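**09/04/2026** -- The washrooms at the Forkley community hall are open again, and they look wonderful! After a long winter of closed doors and a detour through the parking lot, both rooms came back into use this morning, well ahead of the spring craft market.

Work started in January, when the old pipes were pulled out on the Tostard Street side. The tile and plumbing were handled by Skirna, a small local outfit that also redid the library entrance, and the bill came in at just under $4,000 for materials. Donations from 119 households covered a good part of that, and the bake sale did the rest -- those lemon bars deserve a plaque of their own.

The lights are brighter, the doors finally latch, and there's a proper shelf for bags in each of the two rooms. The hooks by the entrance are low enough for kids to reach, too, which parents from the Hassanpour playgroup had been asking for.

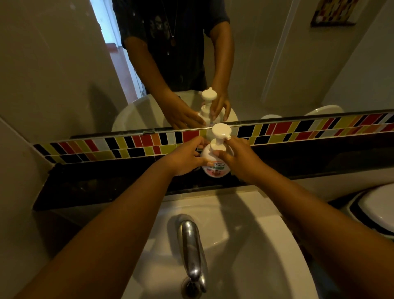
Foaming soap is the other nice change, and it has already won fans among the after-school crowd. Pump bottles take the place of the old wall dispensers. The one by the sink, a squat white bottle with a wide, flat top and Japanese lettering on its label, sits on the dark ledge under the mirror, right in front of that cheerful strip of red, orange, yellow, black and white glass tile. It's a lot of color for a hand-washing stop, and we love it.

Refills are kept in the supply closet next to the kitchen. If a bottle runs low during your event, please swap it out and mark the sheet on the closet door. The hall is open from 9 a.m. through the end of the craft market, so come by and have a look!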